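Falluta Baskets, read me first

Hi! I keep this folder for my notes on nesting baskets (which ones stack, which ones jam, which ones snag on everything). Last updated 4/18/24. The notes file has 600 lines and I still owe it the March ones, sorry!

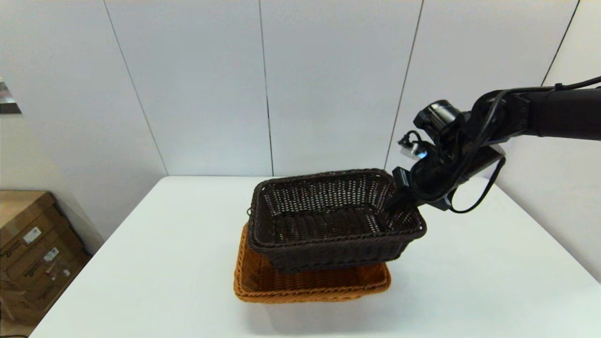

Dark brown basket over the orange-tan one, white table.

I file those two under "nesting, rectangular." Watch the braided rims when you pair up baskets like these, they eat up more room than you'd think. Sizes are outside measurements, rim included, and weave names are my own. The Lakatos set has its own tab, still missing 6 entries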